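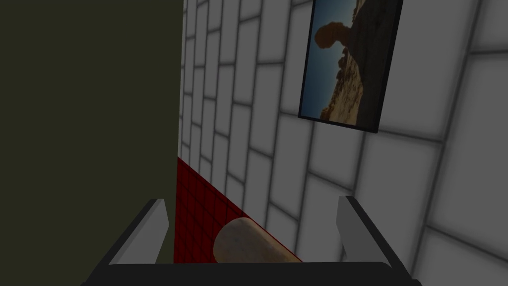
Attachment 1: gripper view, fingers open, pale speckled cylinder in the tiled corner.

Ticket 811
Product: Puko simulator, demo build
Site: Gemden open day
Raised by: Deirdre Ó Néill, Parnden
Assigned to: Donal Brennan
Status: Open (reopened once)

Summary
Pick-up task stalls during the public demonstration. Presenter restarts it and carries on talking.

What I was told to expect
The invitation said visitors would see the arm pick up small items by itself in a simulated room, "reliably, and without tuning". We are meant to decide in March whether to pay for this, so I stood at the front on Friday and kept notes.

What happened
The first run stopped with the arm still. Tomás Moynihan, who was presenting, said the planner was thinking. It thought for 45 seconds and then he pressed reset. The second run finished. The third stopped the same way as the first, and by then most of the visitors had gone off to the coffee. I stayed.

I asked whether the restarts counted as failures. Tomás said they counted as restarts. I would like that answered properly in this ticket, please, as the handout claims 2,000 successful picks and doesn't say how many attempts there were.

Steps to reproduce
Load the open day room.
Start the pick-up task from the demo menu.
Leave it alone. Don't touch the view controls while it runs.
If it finishes, start it again without closing the program.
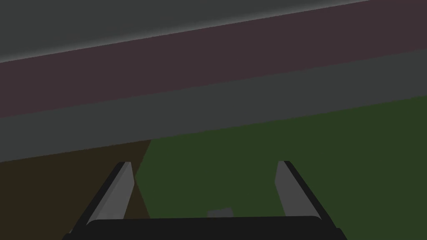
Attachment 2: fingers apart, small grey block between the tips, green surface behind.

Update, Deirdre Ó Néill
First answer from support was that the display was too slow and the task was fine underneath. I don't accept that. The clock in the corner of Tomás's screen kept moving and so did the menus. If the display had frozen they would have frozen too.

Second answer was to turn off shadows and run it on a better laptop. We tried it on ours at Parnden with everything turned down and got a stall on run 3. Same wait, same reset. I have sent the log file separately. The last line before the gap reads "target accepted" and the next one is the restart, so whatever goes on in between isn't being written down at all.

Can somebody say what "target accepted" means? Accepted by what? 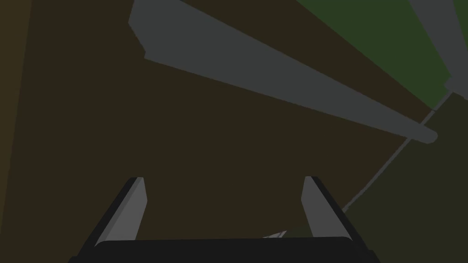 Donal Brennan replied that the message only shows the planner has been given something to reach for, and that it doesn't check there is a way to get there. He said the stall was probably a search with no time limit set in the demo build, and that the proper build has one. He asked for the ticket to be closed.

Please don't close it. A time limit would turn a long wait into a short wait followed by an error. I can see why that looks better in front of visitors, but the block would be just as far from being picked up.

Also, "probably" is doing a lot of work there. Has anyone at Hennessy run the demo build with the limit switched on? Sombat Pongsiri offered to do it at the open day and was told there wasn't time before the next talk.

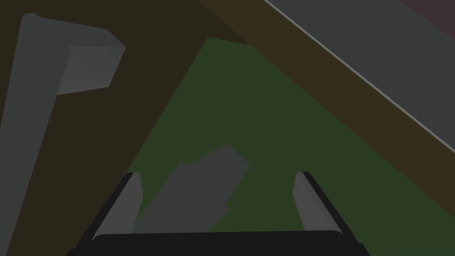 What I need before this goes back to my manager: a run of the same room with the limit on, started by someone who isn't presenting, and the full log with the restarts left in. I also want the number of attempts behind the figure on the handout. If the restarts were left out of it, say so and give me both numbers.

Tomás has offered me a private demonstration. I'll come, but I'd like to press the start button myself.

Status changed: Waiting for supplier
Next action: Donal Brennan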